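Taking a group to a robot open day: is the arm demo worth standing in line for?

Posted in Outings & Field Trips by pennywhistle_mom

Hi all! Our homeschool group is thinking about the August open day at the Naton building (the one past the rail yard), and I'm trying to work out the schedule before I promise anything. We'd be 16 kids, ages seven to twelve, plus whichever parents I can talk into driving. The flyer lists a two-arm robot demo, a tour of the Cuvum packing line and a talk upstairs. I don't think mine will last through all three. Has anyone been? Is the arm demo long enough to be worth the line, or do they wave at you and move you on? And is there anywhere to eat that isn't a vending machine?

Kolbrún Ladefoged

We went last year with my two and my sister's three, and yes, do the arms first! Doors open at 10 and we walked straight up. By lunch the line was back to the coat racks and they were letting people in 50 at a time, so the little ones at the back saw mostly elbows.

What they show is pretty simple, colored blocks and a basket, and I thought my kids would be bored in a minute. Nope. They stood there picking which arm they were rooting for (my son was a left arm man, very loyal) and groaning out loud whenever one of them slowed down. The woman running it was great with questions too. She let the kids ask first and made the dads wait, which I enjoyed a lot.

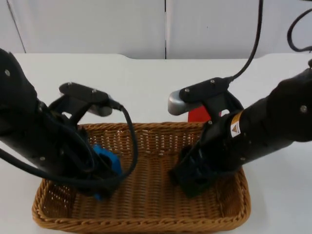
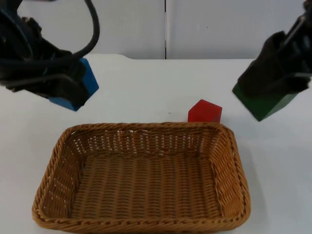 Page last changed: August, 4:31 pm (2 edits)

The second one shows the blocks better, blue in the left arm and green in the right, with the red one still on the table behind the basket. My daughter wanted the red one to go first and took it personally.

The whole thing ran maybe 15 minutes with the questions. Go to the bathroom before you get in line, the only ones are back by the entrance. Oh, and it's chilly in there, they crank the air, so bring a sweatshirt even if it's baking outside. For food, there was a truck in the parking lot doing flatbreads, Ait Brahim I think it was called, and the lamb one was so good I went back for another. There are a few picnic tables on the grass side if you bring your own lunch.

If you have to drop something, drop the talk. It was a man with slides and my niece fell asleep on my purse.

dusty_in_receiving

Packing line is better than the arms if you ask me. You walk along a raised platform and it's loud, and there's more going on. Closed shoes only, they turned away a family in sandals right in front of us. Can't speak to the food, we left at noon.

truckee_tom

I'll disagree with Kolbrún on the talk, a little. I caught the end of it and the Q and A was the best part of my day. Somebody's kid asked how the robot knows where the block is, and the speaker put his slides away and spent ten minutes on it with a coffee mug and two markers. Your twelve-year-olds might like that even if the seven-year-olds won't. Could you split up? The room seats 256 and it was half empty, so you won't have trouble getting chairs.

One more thing on groups. Anything over a dozen is supposed to sign up ahead on the Vivemix page, which is the ticket site they use, and it's a clunky one. It logged me out twice. Put the whole group under one name or they'll split you into different time slots. I found that out at the door with eleven Scouts and ended up with six of them going in at 10:20 and the rest at 11, and me running back and forth between the two.

pennywhistle_mom

Thank you! Signed us up just now under my name, all one slot, first thing in the morning. It only logged me out once. I'll tell everybody closed shoes and sweatshirts. Does anyone remember if the flatbread truck takes cards?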